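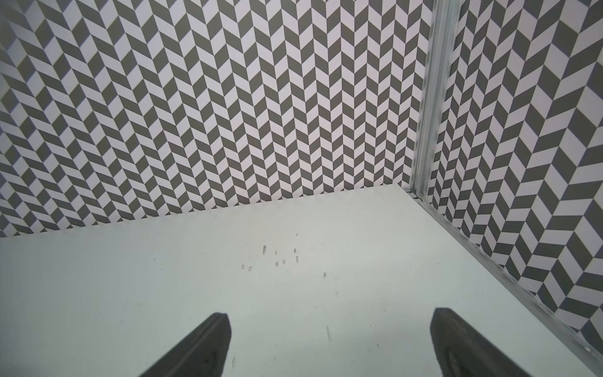
Fatdale, September

Fragen und Antworten: Kann der Roboter schon mit anpacken?

Räumt er die Werkstatt auf?
Nein. Einzelne Teile greifen und ablegen, das geht. Ganze Werkbank - noch nicht.

Und putzen?
Wird geübt. Schlieren und kleine dunkle Flecken auf heller Fläche, mit zwei Fingern ohne Lappen kommt man da nicht weit. Lappen halten klappt meistens, gleichmäßig drücken selten. Ecken sind am schlimmsten, vor allem an gerillten Aluprofilen.

Wie oft klappt es denn?
Letzte Runde bei Clema: 700 Versuche Wischen, 300 davon brauchbar. Liesbeth Smits zählt streng, halb sauber gilt nicht.

Wäsche falten?
Handtücher ja, 6 Minuten pro Stück. Hemden nein. Spannbettlaken bitte garnicht erst fragen.

Schneller als ein Mensch?
Nein. Lotte Coppens wischt dieselbe Fläche in 30 Sekunden.

Kann ich einen kaufen?
Zur Zeit nicht. Warteliste gibt es auch keine.

Läuft er unbeaufsichtigt?
Nein, immer jemand am Notaus. Auch Sonntags.

Wen kann ich fragen?
Haushalt: Floor Mertens. Werkstatt und Montage: Gisela Núñez. Antwort kann dauern, wir sind grade mitten im Umbau.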